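Tuesday, May

Marbling, second try at the size for job 3246 (endpapers for the Jireš reprint). Started at 8:40.

Carrageenan this time, the Stelau powder. Last week's batch was too thin and the color sank along the short side of the tray. Blended the powder into cold water in small amounts, 2000 ml total, then let it stand overnight under a lid. By morning most of the bubbles had come up. Skimmed with newspaper strips until they came off clean.
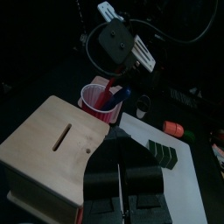
Size was at 66 F when I started and had gone up a few degrees by lunch. That is probably why the later combs spread wider than the early ones. Next time open the window before mixing, or do the whole run before ten.

Alum: mixed warm, sponged on in one direction, pressed flat under boards while still damp. I marked the back of each sheet in pencil this time. Last week I lost track of which side was treated and threw away a good part of the stack. Do not alum more than one morning's paper. The sheets left over from last week felt brittle at the corners and I don't want to use them for paying work.

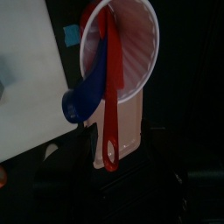 Colors

Plovura indigo: fine straight from the bottle, spreads to about a palm's width per drop.
Plovura madder: heavy, sank twice. Needed 2 extra drops of gall to the cup before it would float.
Yellow ochre: grainy. Mulled it again on the glass and it still left specks. Leave it out of this job.
Black: used as the first color down, very sparingly. It pushes everything else around if it goes on late.

Order that worked best was black, indigo, madder, then clear gall water for the white veins. Gel-git both ways, then the wide comb once. The narrow comb made it look fussy at the size of the book.

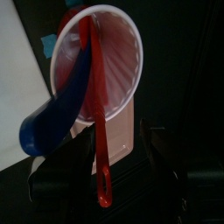
Results

Pulled 19 sheets. Most are usable. Three have an air pocket near the middle from laying the paper down too fast, and one has a hesitation line. Those can be cut down for spine labels. Rinsed and hung on the back rack.

Left to do:
Check rub-off once the sheets are dry, madder especially.
Reorder alum, half a jar left.
Recalibrate the Tekeo scale, it reads heavy below five grams.
Ask Jireš which way they want the grain before cutting anything.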